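This site uses cookies to remember your display settings. Accept | Decline

Enora cell: rod tool and board, setup and upkeep

Enora is the smaller of the two tabletop cells at Kirnavura. It consists of one arm, a perforated table, a wooden board bolted to the table, and a set of plastic blocks that the arm pushes from place to place. The tool is a plain rod with a rounded tip. The cell has no fingers, suction or tool changer, so most of the upkeep concerns three things: the clamp that holds the rod, the height of the board, and the height of the tip over the board.

The notes on this page were collected in May, during the service that fell due at 1,971 powered hours. Adaeze Edet did the mechanical work and Subbarao Nair did the calibration. The order of work is the order we recommend. Changing the board after the tip height has been set means setting the tip height again.

Tool clamp

The rod hangs from a ring clamp at the bottom of the wrist section. The clamp bolts are tightened in a cross pattern in two passes, first to half torque and then to full. If they are taken to full torque one at a time the ring seats slightly crooked, and the tip ends up off the tool axis by an amount that is hard to see and easy to measure.

Before loosening anything, park the arm in the service pose, press the stop and lock out the controller. The brakes hold the arm, but the rod can drop when the ring opens. Keep a hand under it or lay a folded cloth on the board. The old rod came out of service with a flat spot on the tip that was made this way.

Clean the inside of the ring and the top of the rod with a dry lint-free cloth. Do not use oil. A thin film of it was found on the clamp faces at the previous service, and the rod had crept upward by a small but repeatable distance every time it touched the board.
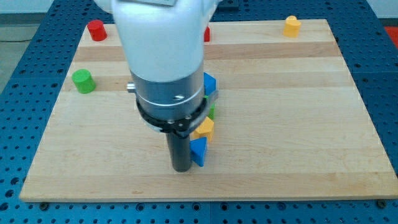
After the bolts are at full torque, mark each head and the ring beside it with a single stroke of paint pen. The marks are checked at the start of each shift. A broken line means the bolt has turned, and the cell stays off until the whole pattern has been done again. Tightening only the bolt that moved is not accepted.

The check for runout is simple. Put a dial indicator on a magnetic stand, touch it to the rod just above the rounded part, and rotate the last joint through a full turn at the slowest jog speed. Write down the high and low readings and the joint angle of each. If the high point stays at the same angle after the clamp has been reseated, the rod is bent. If it moves, the clamp was not seated.

Board

The board is a commercial maple cutting board. Garba Okafor chose it when the cell was first built, mainly for its weight and because a replacement can be had the same afternoon. It moves with the humidity of the room. In winter the middle rises a little, and in the first warm weeks it settles again. The software handles this with a height map in place of a single number.

To level the board, loosen the hold-down bolts, wipe the table under it, and bring the bolts back to finger tight. Lay a straightedge along the grain and then across it. Shim at the corners only. A shim in the middle of an edge makes a ridge that the tip will find. When the straightedge sits flat both ways, tighten the bolts in small steps, moving to the opposite corner each time.

Chips and sawdust in the table holes are removed with a vacuum and a narrow nozzle. Compressed air is not used at this table. It drives dust up under the wrist cover.

The surface is wiped with a barely damp cloth and left unoiled. Food-grade mineral oil was tried on one board and it changed the friction enough that blocks slid past their targets. The supplier's leaflet recommends oil and should be ignored for this use.

Tip height

The tip travels just above the wood. Too high and it rides over the top edge of a block when the block tilts. Too low and it drags on the rise in the middle of the board. The working gap is set with a feeler gauge at each corner and then probed over the full surface by a script named Giler, which lowers the tip until the wrist reports contact, records the height, lifts, and moves on. A full run takes roughly 21 minutes.

All blocks come off the board before Giler is started. It has no knowledge of them and will record the top of a block as wood. A map with a tall, narrow bump in it has almost always been made with a block left in place. Delete the file and repeat the run.

When the map has been saved, put the blocks back and run the slow push test at 38 mm per second. The test covers straight pushes, pushes against a corner, and a push that brings two blocks into contact. Watch the tip from the side at board level. Light rubbing leaves a dull line on the wood that shows up well under a flashlight held low. 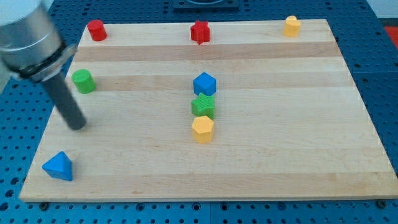 Enora with blocks on the board. The rod tip is just clear of the wood, and the right half of the board is open.

Blocks

Blocks are inspected whenever the board is cleaned. The bottom edges matter most. A burr on a bottom edge catches in the grain and turns the block when it should slide, and the fault then looks like a calibration error. Run a fingernail along each edge, and take off any burr with fine paper on a flat plate. Only the bottom face and its edges are dressed. Sanding the sides changes how the rod meets them.

A star block tends to hook the tip in the notch between two points. This is normal and is not a reason to adjust the clamp. If the tip sticks in the notch when the arm retracts, check the rod surface for scratches.

Service record

The previous rod was withdrawn at 1,789 hours on account of the flat spot. The current rod has shown no measurable wear. The clamp ring is original. Two of its bolts were replaced with new ones of the same grade after their sockets began to round out.

Open items from this service:

Cable tie at the wrist to be moved farther up, away from the clamp bolts. Kayode Afolabi has the part.

Height map to be repeated when the heating in the room is switched back on. The date goes on the sheet taped inside the controller door.

Spare board to be drilled with the jig and stored flat, under weight, in the same room as the cell.

The larger cell, Shehu, uses the same rod but a different clamp, and the torque values are not interchangeable. Its notes are kept separately by Ekene Effiong. Values for Enora are on the card in the tool drawer and are left off this page on purpose, so that there is one copy to correct.

Last updated: May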